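Oct 4, 2023 — box line, Zutside plant

Ran the Jollance die-cutter on the heavy double-wall board this morning. First 196 blanks came off with ragged edges along the long crease. Backed the pressure off and went to the softer rubber beside the crease rule.

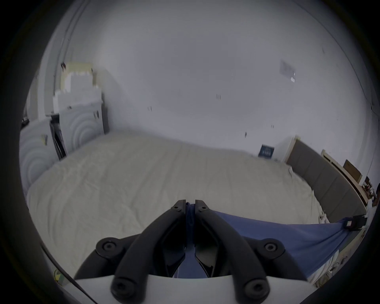

Second stack ran cleaner, 337 blanks, with the glue flap square on every one I pulled. Flynn Sutcliffe wants the slot depth rechecked before we move to the Bataineh order — their cartons fold tighter than ours.

Stripping still leaves scrap in the hand holes. Pins are worn on the operator side, new set on order from Vamis.

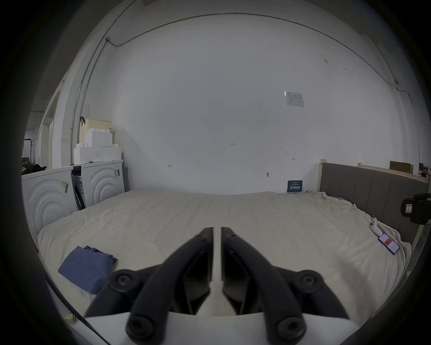 Do we need a new cutting form for the larger size?
The April form will do, once the crease rule on the short side has been replaced.

Feeder skipped 7 times after lunch. Wiped down the suction cups and moved the side guide in a touch. Board from the bottom of the pallet is bowed, so flip every other stack when loading.

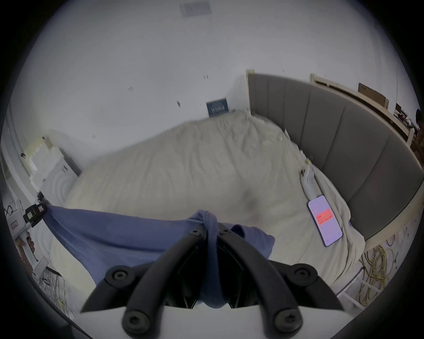
Last run stopped at 376 when the glue pot got low. Left the settings on the card by the panel. Slot depth first thing tomorrow, then Bataineh samples.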